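4.2 Mise en service du valideur de bord Ivura

La présente section s'adresse aux agents d'atelier des dépôts d'autobus équipés du système Ivura. L'opération s'effectue véhicule à l'arrêt, frein de stationnement serré.

1. Couper le contact et attendre 15 secondes.
2. Engager le valideur sur son support, puis serrer les 2 vis latérales.
3. Raccorder le câble d'alimentation au boîtier Bivex situé derrière le poste de conduite.
4. Remettre le contact. Le voyant passe au vert fixe.

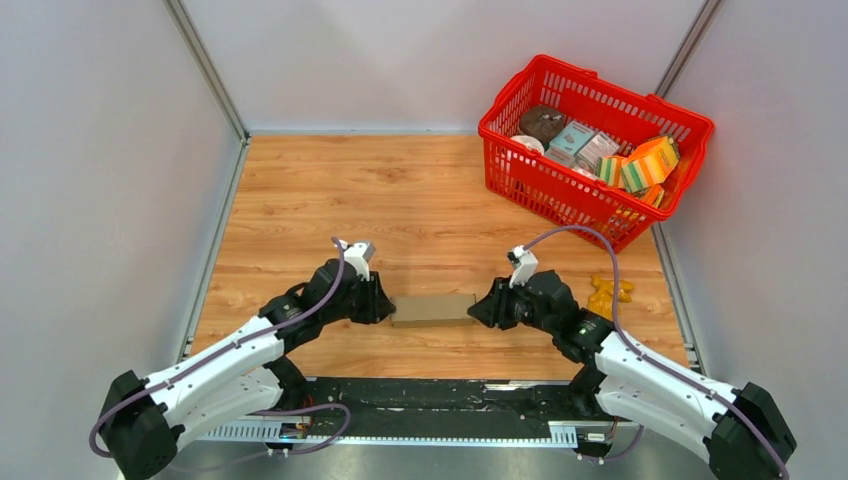

5. Saisir le numéro de parc à 6 chiffres – zéros initiaux compris – et valider.
6. Sélectionner le dépôt de rattachement, puis charger la grille tarifaire en vigueur.

Remarque : les véhicules affectés à la ligne d'Arkthorpe utilisent une grille distincte, à charger manuellement.

Attention : ne jamais débrancher le valideur pendant le chargement, dont la durée est de presque 3 minutes.

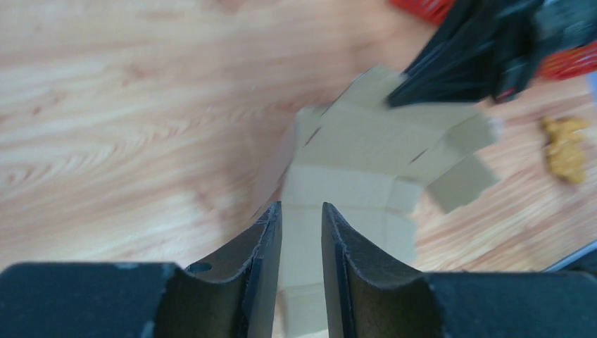
7. Présenter la carte de service devant le lecteur et vérifier l'émission du signal sonore.
8. Reporter le numéro de série sur la fiche du véhicule.

En cas d'échec à l'étape 7, reprendre à l'étape 1. Si le défaut persiste, immobiliser le véhicule et saisir le service billettique, à l'attention de Mme Nouhaila Ait Brahim.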